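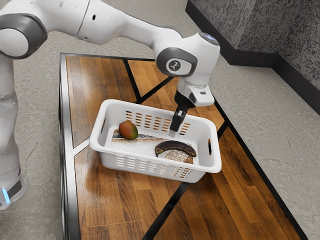 Simulated arm over the basket, mango and banana, Brasgate fruit sorting task

Handling Rules Working Group – Minutes
May 9, 2025
Present: Triin Luik (chair), Zofia Michalski, Edgars Kļaviņa, Arūnas Mägi (notes)
Apologies: Tõnu Rätsep

1. Last minutes
Accepted. Edgars still owes us the wording on stop distances.

2. Draft rule on soft produce
Zofia presented the Idholm draft, which would pass a gripper for soft fruit after 372 simulated picks and 10 real ones. Triin asked who chose 10 and got no answer. Arūnas said a simulated banana bruises only if someone has written the code for it, and the draft doesn't ask whether anyone did. Edgars thought we were being hard on it – simulation is cheap and catches the stupid mistakes early. Agreed, but that is an argument for using it, and the draft wants to certify with it.

3. What counts as overripe

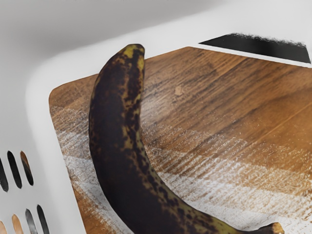 The draft says "visibly dark peel" and leaves it there. Zofia would accept a color chart. Triin doubts a chart tells you anything about how much squeeze the fruit will take, and wants a force limit for each grade of ripeness. Flernirov has offered its own limits, with no test data attached. Not adopted.

4. Logging
Clause 37 requires dropped items to be logged. It says nothing about items picked up and damaged. Edgars to redraft.

5. Actions
Zofia: ask Idholm where both pick counts came from.
Edgars: clause 37, and the stop distances.
Tõnu: find 2 sites willing to run the real picks before August.

Vote on the draft put off.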